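Grasp labels drifting between left and right gripper on cloth episodes

clomstead_femke
Posting in tooling because I think this is a sync problem, but feel free to move it. We're recording two-handed cloth folding with hand-held grippers, and in 168 episodes so far the left gripper's "closed" event lands 2 or 3 frames after the cloth has clearly stopped slipping. Right one is fine. The policy learns to start pulling early on one side and the corner pops out. I've been at this since Sunday and I'm going a little cross-eyed!

Typical moment, view from the right-hand gripper:
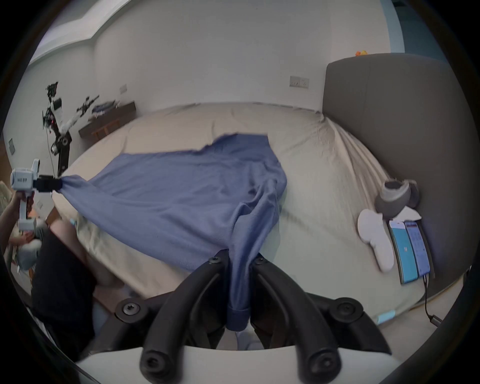 Both grippers holding the blue knit, one corner each, cloth stretched across the bed.

The width signal goes through Zoveo before it gets stamped, if that matters.

taithan
It matters. Zoveo stamps on arrival, so whichever stream sits behind the bigger buffer comes out late. Stamp at the source and your offset should mostly go away. Took me an afternoon to change ours (and most of that was finding the config file).

mahnaz_h
I don't buy that it's only the stamping. With a knit, the fingers close, the fabric squashes, and the width keeps creeping for a bit. If your threshold for "closed" is a fixed number, a twisted corner is thicker than a gathered one and trips it later. Look at the left corner in your picture – it's twisted into a tail.

taithan
Sure, but then it would vary from episode to episode. Hers is always the left.

mahnaz_h
Maybe she always twists the left one :) Plot the raw width before you touch the clocks.

duc.kieu
We had this at Trình and gave up on thresholds completely. We use closing speed dropping near zero and label from that. It works okay on towels, less okay on anything fuzzy. Resampling both streams to 1000 Hz first did nothing for us, so skip that.

clomstead_femke
Okay, plotted it. The left curve does creep, so Mahnaz has a point, but there's a constant shift under it too – nearly the same in every episode. So I guess both? I'll move the stamping first and rerun the labels, then try the speed thing. Đức, do you smooth before you take the derivative?

duc.kieu
Yes, short median filter. Keep it short or you'll add the lag right back.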